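Naston's refill table is back, so start saving your empties

I have a drawer in my kitchen that no longer closes, and I blame my inability to throw out a decent bottle. If you have one of those drawers too, I've got good news for both of us. The Naston refill table is open again for the season, and this year it has a proper home, better hours, and (finally!) a sign you can read from the road.
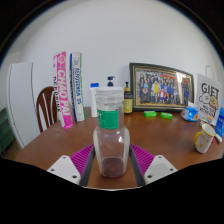

The whole thing runs out of the old Kulley hardware building on Sutherland Street, in the front room where they used to cut keys. You bring a clean, empty container with a lid, you fill it from the big drums along the wall, and you pay for what you took. Dish soap, laundry liquid, hand soap, white vinegar, and as of this month a very plain, very nice shampoo that I have been using for two weeks and have no complaints about. My hair is not exciting, so take that for what it's worth.

I went by on opening morning mostly to be nosy, and I ended up staying through lunch. There was a line before the door was even unlocked. People had brought jam jars and milk jugs and one enormous pickle jar that took two people to steady under the tap, and a woman in front of me had a bag full of little travel bottles that she wanted to fill with six different things, which held us up a bit, but we all had a good time guessing what went where.

If you missed it last year, you may remember the table as something that popped up in the church parking lot whenever the weather was good enough and somebody had a truck. It was fun, but you never quite knew when it was going to be there. I drove over twice for laundry liquid last fall and came home both times with a pumpkin instead.

Brayden Robichaud, who set up that first table and still does most of the ordering, told me the parking lot version filled 422 containers in its entire run. He keeps a notebook, and he let me look. The first page is very neat and the rest is covered in soap.

"I thought maybe we'd get our friends and our friends' moms," he said. "Then we ran out of dish soap before noon and I had to drive to Flevcombe for more."

He's hoping for 912 by the time the season wraps up, and when I asked why that number, he said it was what the drums would hold if he'd done the math right, and then he went off to check whether he'd done the math right. I did not hear back on that before he got called over to the vinegar.

So, what can you bring? I asked, because I've been turned away before with a jar that still smelled of garlic (fair enough). The short version is that it needs to be clean, it needs to be completely dry inside, and it needs a lid that screws or snaps on tight. Plastic is fine. Glass is fine too, although they'd like you to carry it in a box or a sturdy bag and not loose in your arms the way I did.

Wide necks are your friend. I can't say this strongly enough. The taps on the drums are the chunky kind, and anything with a narrow opening needs a funnel, and there were only two funnels on opening day and a lot of us wanting one. A drink bottle with a big screw lid is pretty much perfect. You can get it right up under the tap, you can see how full it's getting if the sides are clear, and you can get a brush inside when it's time to wash it out. My fancy pump bottle from the bathroom was a disaster by comparison. I got soap down my sleeve and all over one shoe.

One thing they're stricter about this year is labels. If your bottle once held juice or iced tea or anything else a person might drink, they'll ask you to peel off the old label or cover it, and then put on one of the white stickers from the roll by the register and write what's inside. Brayden was very serious about it. He has small kids, and he doesn't want anybody's kids finding laundry liquid in what looks like a drink bottle. He'd also like you to keep the filled ones up high once you get home, or in a cupboard that latches. The marker is on a string. Please leave the marker on the string.

For peeling, I tried three different tricks at home this week and the one that worked best for me was the dullest. Fill the bottle with hot tap water (hot, not boiling, or thin plastic will go all wobbly on you), put the lid on, let it stand a few minutes, and then pick at a corner of the label. Mine came away in one long strip and I was so pleased I went looking for more bottles. For whatever sticky stuff stays behind, a little cooking oil on a paper towel does the job, and then you wash the oil off with dish soap, of which you will soon have plenty.

Drying is where most of us go wrong. I'd always rinsed a bottle, shaken it, and called it done, and there'd be a puddle in the bottom by the time I got anywhere. The folks at the table will send you to the back of the line for that, kindly. Stand it upside down on a rack overnight, then turn it right side up with the lid off and leave it out on the kitchen table for the rest of the next day. A bottle that narrows toward the bottom is easier than one with a lot of ridges and corners, I've found, but any of them will get there if you give it time.

Prices are by weight. They weigh your container empty, write that number on the sticker, and weigh it again once it's full, so you're never paying for the glass. If you come back with the same bottle you can skip the first weighing, and that gets you into the short line, and I can tell you from watching that people in the short line look extremely smug. Cash is easiest. Cards are okay if the little machine is in the mood.

No container? No problem, there's a shelf of spares by the window. You can take one for free and you can leave one for somebody else, as long as it's clean and the lid is with it. I dropped off a grocery bag's worth on opening morning and then, I'm sorry to say, took two different ones home. My husband has asked me to stop doing this.

The spare shelf could use lids more than anything. There is a whole crate of perfectly good bottles under there with nothing on top of them, and a separate shoebox full of lids that don't fit any of them. I spent a good part of my visit sitting on the floor trying to match them up with a retired school bus driver, and between us we made 4 pairs. We were thrilled. If you've got strays rattling around at home, even ones you're not sure about, bring them along and join us down there.

There's been some talk of adding dry goods later on, rice and oats and so on, and I know a few of you have written to me about that already. The answer for now is maybe. Food needs its own scoops and its own scale and a different sort of permit, and the paperwork has been sitting with the county for a while. I'll pass on whatever I hear. Flevcombe has had a bulk food counter in its general store for years and people seem to love it, so we do at least have someone nearby to copy from.

Through June the table is open mornings only, from 9 until noon, and after that they'll see about adding an evening for people who work normal hours. The door is the green one on the side of the building and not the big glass one in front, which sticks. Street parking is free on that block, and there's a bike rack if you don't mind riding home with a gallon of vinegar on your handlebars.

They're also looking for a couple more people to help wipe down the taps and keep the line moving. You don't need to know anything about soap. I've put my own name down for a shift, mostly so I can keep working on the lids. You can sign the sheet by the register, or just tell Brayden when you see him, though he'd prefer the sheet.

My drawer still doesn't close, by the way. I cleared it out completely last night and then found another bag of bottles behind the broom.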